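Ironing shirts the night before, or the morning of?

Forum: Home and Laundry > Clothes Care
Thread started in May

pleatsandthankyou
Hello all, long time reader and only an occasional poster, so be gentle with me! I started a new job at the Lockyer building downtown after years of working from my kitchen table in a sweatshirt, and all of a sudden I need five decent shirts a week. My mother always ironed on the weekend, the whole stack at once, with the radio going and a glass of iced tea on the windowsill, and the shirts went straight into the closet on hangers. I've been trying to do the same, but by the time I get to the last couple of shirts they've been squashed up against my winter coats and look like I slept in them. So what do you all do? Night before? Morning of? I'm up at 6:15 as it is and I would dearly love not to make that any earlier.

marigold_lane
Welcome out of the shadows! I'm a night-before person and have been for as long as I've had a paycheck. I iron one shirt after supper, hang it on the bathroom door, and that's that. My husband thinks it's silly to heat up the iron for a single shirt, but he also wears the same gray polo most of the week, so I don't take his advice on the matter. Is your closet very full? I'd be tempted to move those coats out before you change anything else.

buttondowndad
Going to disagree with marigold here, in a friendly way. Heating the iron every night is a waste of power and of an evening. Do them in a batch and give them room. I bought a cheap rolling rack, a Skamedel, the narrow one, and the shirts hang on it with a hand's width between them. They look as good at the end of the week as they did when I hung them up. The wheels are terrible on carpet, I will say that.

pleatsandthankyou
Oh, a rack is a thought. I don't have much floor to spare (my whole apartment is around 400 square feet, and the bed takes up what feels like half of it), but maybe behind the door. Marigold, yes, the closet is packed to the gills. I have coats in there I haven't worn since I moved.

starchy_in_ohio
Can I put in a word for not ironing at all? I take my shirts out of the dryer while they're still a touch damp, lay them out flat on the bed, and smooth them with my hands, starting at the shoulders and working down to the hem. Then collar, then cuffs, then onto a hanger with the top button done. It takes hardly any time once you've got the knack, and it's rather soothing after a long day. Stripes are the best thing to learn on, as you can see right away where the cloth is pulling.

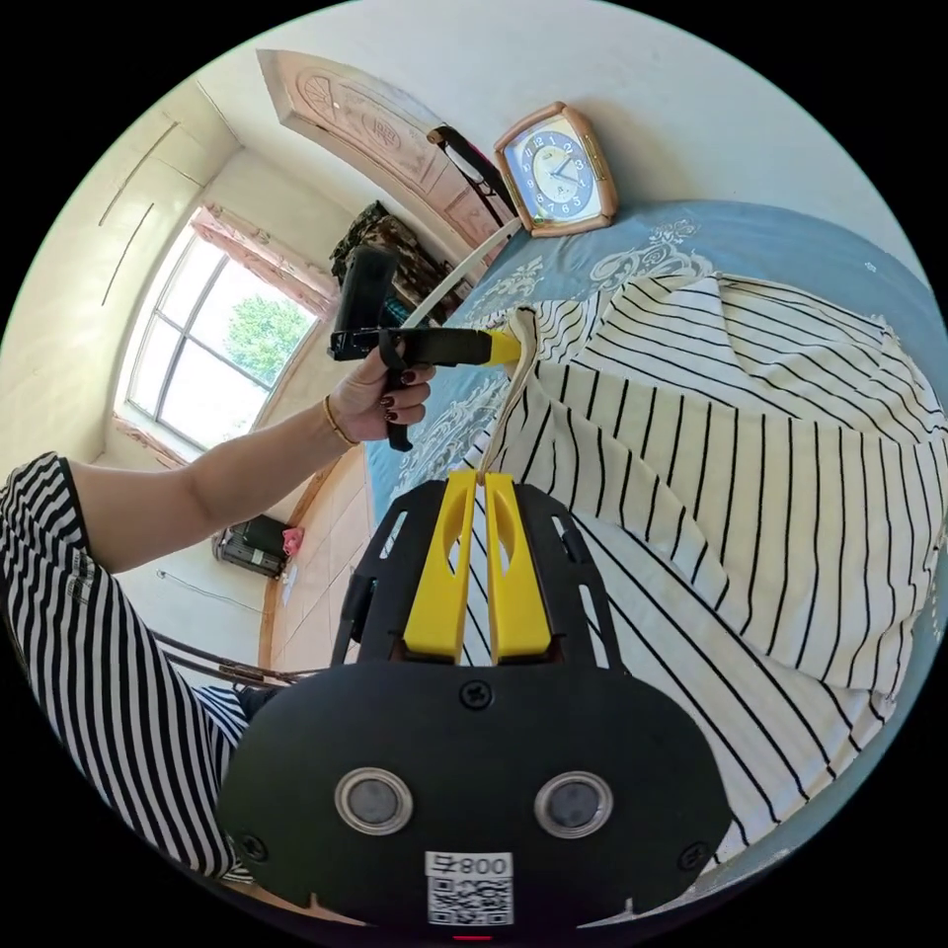

Re: Ironing shirts the night before, or the morning of?

buttondowndad
Starchy, I believe it works for you, but I've tried it with my heavier oxfords and I looked like an unmade bed all day. What are your shirts made of? I bet there's some polyester in there.

starchy_in_ohio
Guilty! Mostly blends. I have two that are all cotton and I'll admit those do see the iron before a wedding or a funeral. Otherwise a sweater goes on top and the world keeps turning.

marigold_lane
I wouldn't put anything damp on my bedspread, but I'm fussy about bedding, so take that with a grain of salt. A big clean towel underneath would make me feel better about it.

slowspincycle
Popping in with a different idea. I got a Drarketti steamer last winter after reading reviews for far too long. It was $74 on sale, and I went back and forth over it for weeks, poor thing that I am. For everyday shirts I love it. I hang the shirt on the shower rail, run the steamer down the front and sleeves while my coffee brews, and out I go. It won't give you a crisp collar, though, so if your office is the crisp collar sort you'll still want an iron for that bit.

buttondowndad
A steamer is a fine way to get a soft, slightly less wrinkled shirt. I'll die on this hill.

slowspincycle
Ha! You're welcome to the hill, I'll be having my coffee.

pleatsandthankyou
You are all a treat. Reporting back: I took the coats out last night and they're now in a suitcase under the bed. I also tried starchy's smoothing on a blend shirt, with marigold's towel, and wore it to work with a cardigan and felt perfectly respectable. The cotton ones I'll batch iron, and I'm looking at that rack. Does anyone know if it comes apart for moving? My lease is up before long.

buttondowndad
It does, you just need the little hex key that comes with it. Tape it to the underside of the bottom shelf so you don't lose it. I lost mine.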